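The Last Year at Nondley

The vote was over in less than five minutes. By 6 to 2, the Ternow school board agreed to close Nondley High School at the end of this school year and send its students across the river to Cemar, a newer building with a bigger gym and a longer bus ride.

Rekha Bhatt graduated from Nondley and now teaches American history there, in a room on the second floor with windows that have to be held open with a ruler. She did not go to the meeting. "I had papers to grade," she said. "I knew how it would come out."
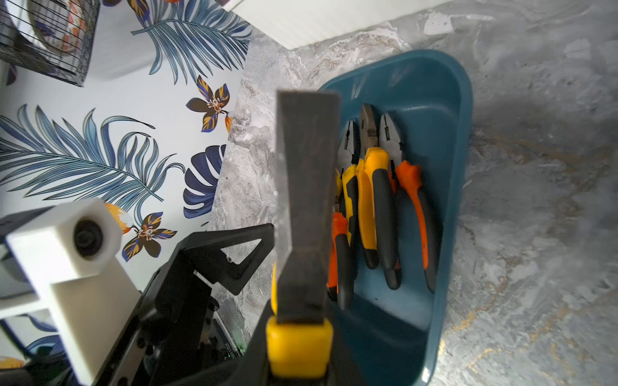 Enrollment is the board's main argument. Nondley has 204 students this fall in a building meant for many more. Two of its three stairwells are locked, and the top floor has been used for storage for years. The boiler failed twice last winter.

People in the neighborhood accept most of that. What bothers them is the timing. Agustina Retamal, whose daughter is a junior, says parents were told last spring that the school was safe for up to five years. Her daughter picked Nondley for its Latin classes, and Cemar doesn't have Latin. The district says it is looking at sharing a teacher with another school - it hasn't said which one.

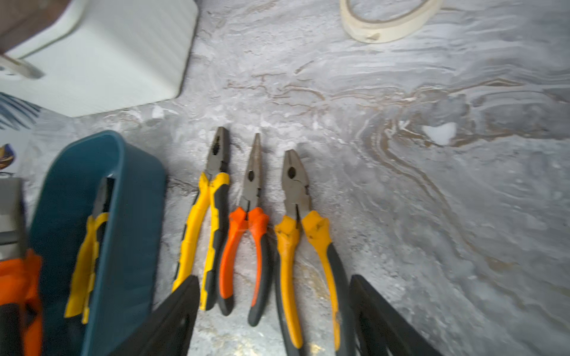
The building itself is another matter. It went up with money from the Ersoy family, who owned the mill, and the family name is still cut into the stone over the front doors. Morena Carbone, class president in her day, wants it listed as a landmark before anyone can file for a demolition permit. Her petition goes to the city in November.

Renu Garg voted to close the school and would like to see the building kept. She has suggested apartments, with the auditorium left open for public use. No developer has come forward.

Meanwhile the marching band is down to one tuba, and the yearbook staff is trying to decide whether to put "final edition" on the cover. Bhatt, their adviser, has told them they have until winter break to make up their minds.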